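Section 4: Setting Up Your Record Library in Wiva
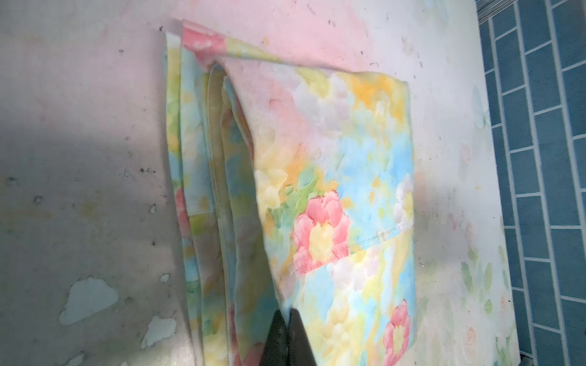
Before You Start

Welcome back! If you have worked your way through the first three sections, your Samura turntable is level, the cartridge is fitted, and Wiva is installed on the computer you plan to use for your collection. Now comes the part most people bought the thing for, and that is getting all those albums off the shelf and into a catalog you can search, sort and play from.

Set aside a quiet evening for this. You don't have to enter every record in one sitting, and we'd gently suggest that you don't try. Choose one short stretch of shelf, take it through all the steps below, and see how you like the results. It is much easier to change your mind about how you file live albums when you have entered a dozen of them than when you have entered them all.

You will need:

The Samura turntable, connected by the USB cable as described in Section 2
A computer with Wiva open and your library name showing in the top bar
The records you want to enter, in their sleeves
A carbon fiber brush, or whichever record brush you normally use
A pencil and some paper for anything odd you come across

4.1 Creating a New Library

1. In Wiva, open the Library menu and choose New Library.

2. Type a name. Anything will do, and you can change it later, but if more than one person in the house will be keeping records here, it helps to pick something that tells the two libraries apart. "Records" and "Records 2" get confusing very quickly.

3. Choose where the library should be kept. Recordings take up a good deal of space, so an external drive is fine as long as it stays plugged in whenever you use Wiva.

4. Under Library Size, leave the setting at Standard unless you own a truly large collection. A Standard library holds up to 4,000 albums. If you have more than that, choose Extended, which opens a little more slowly but has no upper limit.

5. Click Create. The empty library opens in Shelf View.

Note: You can move from Standard to Extended at any time, but you can't go back the other way. If you are close to the line, start with Standard and let Wiva tell you when you're running out of room.

4.2 Choosing How Your Shelf Is Sorted

Everyone has strong feelings about this, and we have tried to leave room for all of them. Wiva comes with several sorting plans, and you will find them under Shelf View, Sort By.

Artist, then Year is the plan we set for you to begin with. Each artist's albums sit together in the order they first came out, so you can follow a band from the nervous debut through to the reunion album. Reissues are filed under the original year, with the year of your own pressing shown in smaller type beneath.

Artist, then Title is the one to pick if you rarely remember years but always remember names.

Label and Catalog Number suits anyone who collects a particular label. It does depend on your having typed in the catalog numbers carefully, so please read 4.3 before you choose it.

Date Added puts your newest finds first. A lot of owners use it for everyday listening and switch to another plan when they're hunting for something.

Solo artists are sorted by last name and bands by the first word that isn't "The," "A" or "An." If Wiva guesses wrong — and with bands that are named after a person it sometimes will — open the album's page, click the artist, and type what you want in the Sort As box. You only need to do it once for each artist.

4.3 Entering an Album by Hand

1. Click the plus sign at the top of Shelf View.

2. Type the artist and the title as they are printed on the spine. Where the spine and the front cover disagree, go with the spine, as it is the part you'll be looking at when you go to find the record.

3. Find the catalog number. It is usually on the spine and again on the label in the middle of the record. Type it in with its letters, spaces and dashes.

4. Look in the smooth area between the last groove and the label. You should see some letters and numbers scratched or stamped there. This is the matrix number, and it tells you which pressing you own. Tilt the record under a lamp if they're faint. Enter side A and side B separately, and continue with the other sides if the album has them.

5. Choose the number of discs. The box is set to 1. For a double album, change it to 2 and Wiva will make room for all four sides.

6. Fill in the condition of the record and of the sleeve. These are kept apart because they so often differ, and plenty of shabby covers have a lovely quiet record inside.

7. Click Save Album.

Note: Only the artist and the title are required. If you don't know a year or can't read a matrix number, leave the box empty and come back to it. A blank is easier to find later than a guess.

4.4 Looking Up an Album in the Verum Index

Typing everything in by hand is pleasant for the first little while and then it isn't. If your computer is online, you can let the Verum index fill in the track names, the players and the running times for you.

1. Start a new album as you did in 4.3, but enter only the catalog number.

2. Click Find in Verum. After a moment, a list of possible matches appears.

3. Compare the matrix number on your record with the ones in the list. Popular albums may show a long list of pressings from different countries, and the covers can look exactly alike.

4. Select the match and click Use This Entry.

5. Read through the track list before you save. Now and then a song was moved, shortened or dropped between one pressing and the next, and your copy is the one that counts.

If nothing matches, try the number again without spaces, and then without the letters in front. Private pressings, fan club records and small runs from local bands are often missing altogether, in which case carry on by hand.

CAUTION: Using a Verum entry replaces whatever you have already typed for that album, apart from the condition boxes and your notes. If you have spent time on the track list, put the text in Notes first.

4.5 Recording a Side

1. Brush the record while it turns, and lift the dust away toward the outer edge.

2. On the album's page, click Record Side and choose the side.

3. Lower the stylus onto what you expect to be the loudest song and watch the level meter. Turn the Level knob until the loudest moments reach the upper end of the green. If the meter touches red, come down a little.

4. Raise the arm and return it to its rest.

5. Click Ready. Wiva waits for the music and starts by itself, so there's no need to rush.

6. Lower the stylus into the lead-in groove and let the side play through. Walk softly if you have a springy floor!

7. When the side ends, Wiva stops after a stretch of silence and shows you where it thinks each song begins. Drag any marker that has landed in the wrong spot. Live albums and long suites nearly always need some help here, as there may be no silence between songs at all.

8. Click Keep Side.

CAUTION: Do not unplug the USB cable or let the computer go to sleep during a recording. The side will be lost and you'll have to play it again.

CAUTION: Always raise the arm before you change the Level setting by more than a small amount. A sudden jump in volume can be hard on your speakers and on your ears.

4.6 Bringing In a Catalog You Already Have

Perhaps you have kept a list for years in another program. Wiva can read lists saved by Dalgleish, as well as any plain spreadsheet with one album on each line.

1. In your old program, save the list as a CSV file.

2. In Wiva, open the Library menu and choose Bring In a List.

3. Match each column to a Wiva box. Dalgleish lists are matched for you.

4. Click Preview and look over the first page. Check especially that accented letters have come through properly.

5. Click Bring In.

It's no trouble if the list is long. The biggest one we tried while writing this section had 2,315 albums in it, and it went in on the first attempt, though we did have time to make coffee.

Albums that appear twice are flagged with a yellow dot, and nothing is thrown away until you say so. If you really do own two copies, click Keep Both and give each one a short note, such as "first pressing" or "the one for parties."

4.7 Backing Up

1. Open the Library menu and choose Back Up Now.

2. Choose a drive other than the one that holds your library.

3. Leave Include Recordings checked unless you are short of space.

Back up after every long session. The catalog by itself is small and copies in moments, while the recordings take longer, so you may like to leave it running overnight.

Continue to Section 5, Making Playlists and Playing in Other Rooms.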